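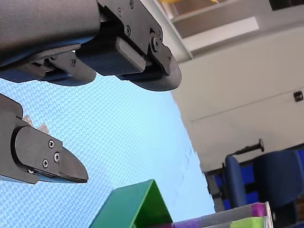 Vol. 2, p. 294

Demonstration gathering (robotics)

Demonstration gathering is the practice of recording a machine's movements while a person directs it, so that the recordings can serve as examples for a learning system. Each recording, called a demonstration or an episode, pairs what the machine's sensors reported with the commands it was given at the same moment. A system trained on many such pairs is expected to produce suitable commands by itself when it meets a similar situation.

The practice is used mainly for tasks that are hard to write out as fixed rules, such as picking up soft or uneven objects, placing items in open boxes, and folding cloth. It is distinct from trial-and-error learning, in which the machine makes its own attempts and is scored on the results.

Methods

Three methods are in common use. In hand guiding, the operator takes hold of the arm and moves it through the task. In remote operation, the operator moves a separate controller and the arm follows. In handheld capture, the operator carries a gripper that is not attached to an arm, and the arm's motion is worked out later from the path of the gripper.

Hand guiding needs little equipment but puts the operator's hands and forearms in the camera view, where the learning system may come to depend on them. Remote operation avoids this at the cost of a short delay and a weaker sense of touch. Handheld capture is the fastest of the three, but it can record motions that the arm cannot repeat — a wrist turn past the joint limit, for instance.

Camera placement

A camera mounted near the wrist keeps the fingertips in view throughout the episode and shows the work surface from close range. The background shifts constantly as the wrist tilts, and walls, furniture and fixtures pass through the view along with the task objects. Some groups hang plain screens around the work area to limit this. Others leave the room as it is, on the grounds that a system trained against a changing background is less easily upset by a new one.

A fixed camera is often added to show the whole work area. The two streams must share a clock, and episodes in which they drift apart are normally thrown out.

Episode structure

An episode starts from a rest position and ends when the task is complete or the operator gives up. Objects are moved between episodes so that the system does not learn a single layout. Failed attempts are labeled and kept apart from the main set, though recoveries within an otherwise good episode — a dropped object picked up again, a missed grasp repeated — are usually retained.

The Grellusham set

The Grellusham set was gathered by Shirley Tremblay and Darlene Gill using the Stastness arm and a two-finger gripper. It holds 4,000 episodes, of which 93 are marked as failures. Recording began in August and was carried out by remote operation throughout. The set is stored in the Clendemum format, which keeps images and joint readings in separate files joined by an index.

Gill later reported that the early episodes were slower than the later ones, as the operators were still learning the controller. The difference was left in place, and a speed field was added to the index so that users could filter on it. A revised index was issued on February 18, 2024.

Quality checks

Checks are made for missing images, sudden jumps in joint readings, and long pauses at the start of an episode. Pauses are commonly trimmed, as a system trained on them may learn to stay still. The Vass checker performs all of these tests but does not judge whether the task was completed, and that label is still entered by hand.

See also: Gripper; Imitation learning; Remote operation; Wrist camera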